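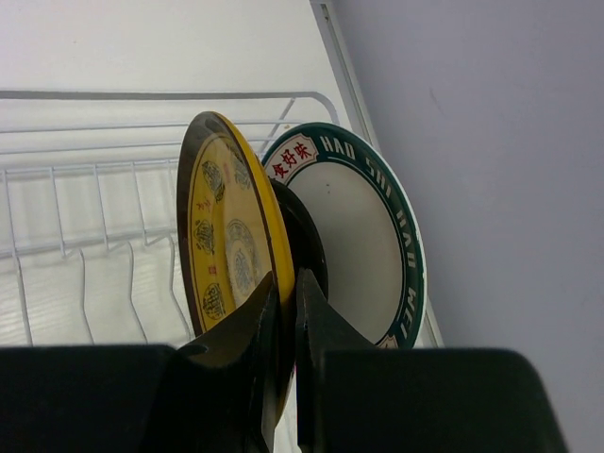

5 Teaching the rack task

Read Section 4 (Mounting and homing) before starting. The steps below assume that both arms are bolted to their base plates, the front ledge is fixed to the bench, and the controller has completed homing without a fault.

5.1 What you need

Dish rack with upright slots
Two or more flat plates, narrow enough to stand in the slots
Removable tape
Steel rule
Tatolon controller, firmware 2.7 or later
Hex key from the Haugen fastener kit

Use plates you can afford to break. Glazed plates with a raised rim are easier to grip than plain flat ones. Do not use glassware for the first session.

5.2 Placing the rack

1. Set both arms to HOLD and wait for the brakes to click.
2. Place the rack on one half of the table, with the slots toward the back wall. Leave the other half for plates waiting to be picked up.
3. Leave at least 70 mm between the rack and the side wall. The upper link swings outward when the wrist lifts, and the cable loop needs the space.
4. Press down on each corner of the rack. If it rocks, shim the low corner.
5. Mark the corners of the rack with tape. Every taught position is stored relative to the table, so a rack that moves by the width of one slot makes the whole program useless.

Caution: Keep hands off the table while either arm is in RUN. The stop button must be within reach of the person standing at the bench, on the side away from the cables.

5.3 Checking cable slack

1. Move each arm by hand to its highest position.
2. Confirm that the cable still forms an open loop at the wrist and does not pull on the connector.
3. Move the arm to its lowest position over the table. The cable should not drag across the rack or catch on a wire.
4. If the cable is tight in either position, release the clip nearest the base, feed through more cable, and close the clip again.

Note: Do not tie the cable to the upper link. Earlier builds at the Oltwood workshop were tied this way and the connectors worked loose.

5.4 Setting grip force

1. Open the Fokow panel and select GRIP.
2. Set the force to level 2.
3. Hold a plate on edge between the fingers and press CLOSE.
4. Support the plate from below and let go slowly. If it slips, raise the force by one level and repeat from step 3.
5. Record the level on the setup sheet.

Caution: A higher force does not correct a poor grip angle. If the plate pivots between the fingers, reposition the wrist before raising the force. 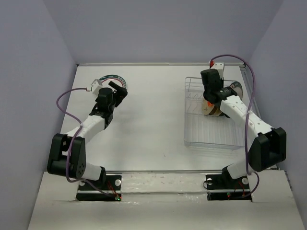 Can both arms be taught at the same time?
Teach them one at a time. The controller records only the arm in TEACH, and the other must stay in HOLD until its own positions are saved.

5.5 Recording positions

1. Set the first arm to TEACH.
2. Guide the gripper to a point directly above the target slot and press SAVE.
3. Lower the gripper until the plate touches the bottom of the slot, raise it 2 mm, and press SAVE again.
4. Open the fingers, back straight out, and save the exit point.
5. Play the sequence at the lowest speed with no plate in the gripper – then once more with a plate.
6. Repeat for the second arm.

Note: Fingers need a clear gap on both faces of the rim. Where plates stand in neighboring slots, fill the slots from the back of the rack to the front.

5.6 Fault 321

Fault 321 means that the wrist motor exceeded its current limit. Set the arm to HOLD, remove the plate by hand, and check that no finger is resting against a rack wire. Clear the fault from the Fokow panel and home the arm again before returning to RUN. If the fault comes back at the same position, delete that position and teach it again.

Section revised in June by Tyra Magnusson. Continue with Section 6, Two-arm handover.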